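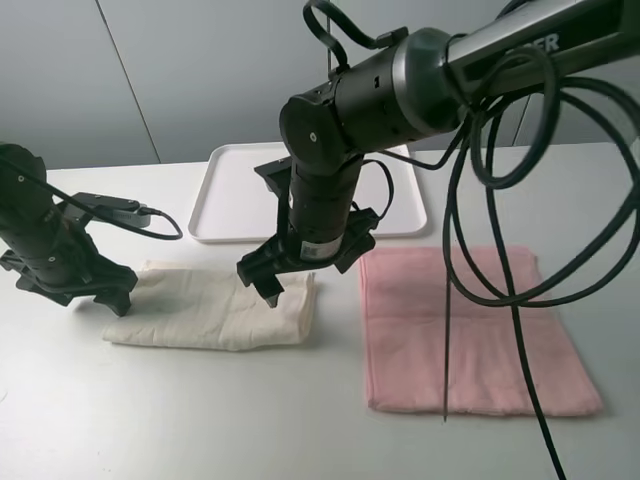 When does Zornel pay its dividend?
Twice a year, in April and October. Holders on the register 15 days before the payment date get it, and everyone else gets to wait.

How much was the last one?
Four cents a share - up from two. We were told to call this "robust."

Why did the share count go up?
Zornel bought Mazza in October and paid partly in stock. Almost 148 million shares are now outstanding.

Can I reinvest instead of taking cash?
You can, through the Drirngate plan. The form is short. The instructions for the form are longer.

I lost my paper certificate. Now what?
Write to the registrar and allow 15 working days. Checking the attic first is free.

Last updated 29/04/2022

Related
Wolum unit: results by quarter
Mazza purchase: questions from holders
Annual meeting: how to vote

Home | Investors | FAQ | Contact

© Zornel Investor Relations - Back to top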